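Endale Table Chores
Data card, version 2
Last updated: February 19, 2025

Summary

Endale is a set of 3,451 recordings of two robot arms doing small kitchen-table jobs: putting food on a plate, clearing it off again, and moving things between the table and the storage on the side walls. It was put together at Dosen to check one plain question, whether a pair of low-cost arms can tidy a table without help. For now the answer is sometimes.

Contents

3,000 recordings are for training. The other 451 are held back for testing. There are 18 task types, each with a one-sentence written instruction. Most are pick and place. A few need both arms, such as holding the plate still while something is set on it. Each recording has video, joint positions, gripper state and a success label given by a person after the run.

Setup

Both arms are fixed to the front rail and reach toward the back of the table. Each one has a parallel gripper and a wrist camera. The food is artificial. Real fruit bruises and changes color over a week of runs, and we wanted the same objects from start to finish. The layout is shuffled between runs — by hand, so expect some habits in where things land.

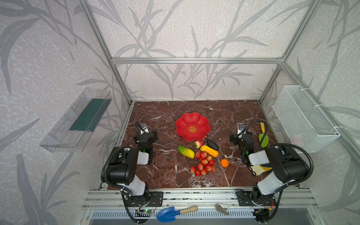 Gebremedhin Negash, reading a draft of this card, asked why it talks about chores at all when nothing gets washed, wiped or put in a fridge. In his view a plate of plastic fruit says little about a sink after dinner, and a success label should also record how long the job took.

We kept the word but added run time as a field in this version. His first point stands. Treat results here as a lower bar that a home robot should clear before anyone tries it on real dishes.

Known problems

Grapes are the hardest object. The gripper often closes on one or two and drags the rest. Round items roll when nudged. Policies trained only on this set do poorly when the tabletop or wall pattern changes.

Not included

Liquids, heat, sharp tools, people in reach of the arms. Recordings from the older Bromodier setup are kept separately under Zamisier and use different joint names — do not merge the two without the conversion script.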